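Our Little Kitchen Corner: A Gallery
Posted 3/15/20

Welcome, and thank you for stopping by! I have been promising pictures of the kitchen corner at Rulthorpe for longer than I care to admit, and March seemed like a good month to finally get them up. It's a small room with a light wood floor, a long white desk along one wall and the gray refrigerator beyond it, and for such a modest spot it gets an awful lot of use. We put fruit out, we put fruit away, we stand there with the fridge open wondering what we came for (or at least I do). If you visited us back when we were still in the Gundetti building, you'll remember that the fridge and the fruit were in two different rooms, and I still feel spoiled every time I walk from one to the other in a few steps.

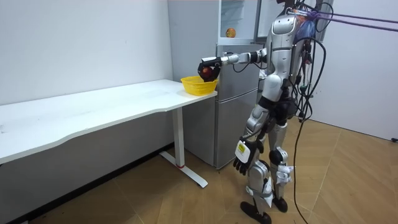
A red apple on its way into the yellow basket, at the corner of the white desk.

I'm very fond of that basket. It's plastic, shallow and round, with slots, so the air can get at the fruit, and you can see at a glance when it's time to go shopping. I tried a deep bowl before it and always found something sad and soft at the bottom, so if you're choosing one for your own kitchen, go shallow! Apples are the favorite with everyone who comes through, and I like to set them in gently, one at a time, with the best side up (a silly habit, but it does look nice). The desk has a softly curved front edge and a few gray smudges and marks on top that I keep meaning to go after with baking soda. Maybe by the next gallery.

The refrigerator deserves a few words too. It was the big purchase of the move, a Climora, and it came out to $889 with delivery, which had me pacing the floor for an evening before I said yes. It has an upper door and a lower door, and we keep the everyday things up top so that the one you reach for first is usually the right one.

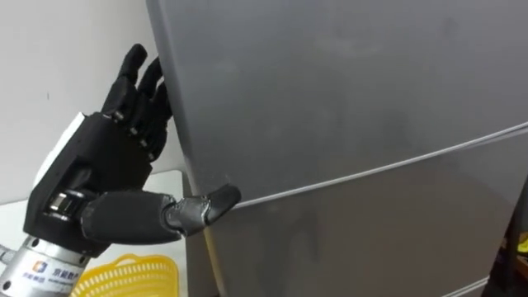 I keep the upper part at 3 degrees Celsius, and I've taken to writing the date on anything in a tub. Every 28 days the whole lot comes out and the shelves get a wash in warm soapy water, then a good dry with a Mak cloth, which is the only kind I've found that doesn't leave fuzz behind. Door edges get a wipe more often than that, as they pick up fingerprints faster than anything else in the kitchen. The whole job takes me 9 songs on the radio if I don't stop to snack, and I nearly always stop to snack.

I'd love to hear how you store your apples, in the fridge or out on the counter, so please do leave a note in the guestbook. The pantry shelves are next on my list, once I've found matching lids for the jars.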